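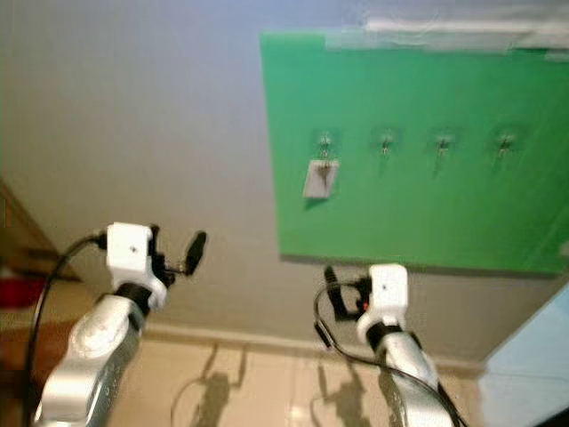

Adhesive hooks with a clear base are sold for light household loads, and the usual instruction is to press the base onto a clean, smooth surface and wait before hanging anything. Renters use them on painted walls where a nail is not allowed. Our project asked whether the surface behind the hook matters more than the hook itself. The test layout was a green board on a gray painted wall, with four small hooks in one evenly spaced row and tape along the top edge of the board. A pale gray tag on the leftmost hook served as the light load for the handling checks described in Section 3. The heavier loads were hung later and in a separate session.

1. Background

The project was carried out for the second-year course in Materials in the Home at Luvthorpe. Ravindra Solanki supervised the work and approved the load limits. The starting point was a complaint from the student residence at Maldonado, where hooks fell from walls after a few weeks and took paint with them. The residence office wanted to know if a thin board between wall and hook would prevent the damage.

Two failure modes are possible in this arrangement. In the first, the hook base separates from the board. In the second, the board separates from the wall while the hook stays in place. The second mode is preferred by the residence office because tape is cheap and can be replaced. It is less welcome to the occupant, whose belongings all fall at the same time.

2. Materials

The hooks were bought from Dondel in a single pack. The base is a clear square and the hook is metallic. The seller gives a load limit for the hook but does not state the surface it was measured on. The tape is a translucent type from the Stondport stationery store. Weights were bags of dry rice sealed with string and checked on a kitchen scale. The light load was a small tag with a loop.

The wall was wiped with a damp cloth and left to dry overnight. The face of the board was wiped in the same way. No primer or cleaner was used, as the residents are unlikely to use one.

3. Procedure

3.1 Spacing. Hook positions were marked with a paper strip. Equal spacing was kept so that neighboring loads would not touch when hung together.

3.2 Pressing. Each base was pressed by thumb for 30 seconds. The strip was then removed. Bases that showed trapped air at the edge were pressed a second time, and this was noted on the record sheet.

3.3 Handling checks. The tag was hung and taken off repeatedly from one hook at a time, with the other hooks left empty. This step puts almost no weight on the base. It does apply small sideways and upward pushes, which are common in daily use when someone hangs a key without looking closely. A total of 1,508 hang-and-remove cycles was logged over the whole project.

3.4 Static load. Bags of 200 grams were hung first and left overnight. Bags of 700 grams were hung the following day on any hook that had held. The time of each fall was written down to the nearest hour, since the room was not occupied all the time.

4. Results

No base came off during the handling checks. Two bases showed slight rotation, visible against the pencil marks left under the paper strip. The rotation was in the direction of the hand used for hanging.

All hooks held the 200 gram bags overnight. At 700 grams the hooks also held, but the board did not. The upper tape began to peel from the wall side at one end, and the board came down during the second night. The hooks were still attached to it when it was found. A repeat with fresh tape gave the same result after a longer period.

The wall paint was not damaged in either run. A small amount of tape residue remained and was removed with warm water and soap.

5. Discussion

The tape was the weak part of the assembly. Tape along the top edge only is loaded in peel as soon as the board tilts forward, and a board with loads on the front will always tilt forward slightly. Tape on the back face would be loaded mostly in shear and should last longer. This was not tested.

The position of the load along the row probably has an effect. A single load on an end hook places most of the force on one end of the tape. Our record sheet did not separate end positions from middle positions in the first run, so the two runs cannot be compared on this point.

Room temperature was not controlled. The heating in the building is switched off at night, and both falls took place at night. A link is possible but two events are too few to support it.

6. Recommendations for the residence

Light items such as tags, keys and paper notes can be hung on this arrangement. Bags and coats should not be. If the board is used for anything heavier, the tape should be applied to the back as well as the top, and checked by hand at the start of each term. A second series with back tape is planned for May, using the same wall and a new pack of hooks.

Report submitted 30 December 2018. Record sheets are kept in the course folder at Luvthorpe.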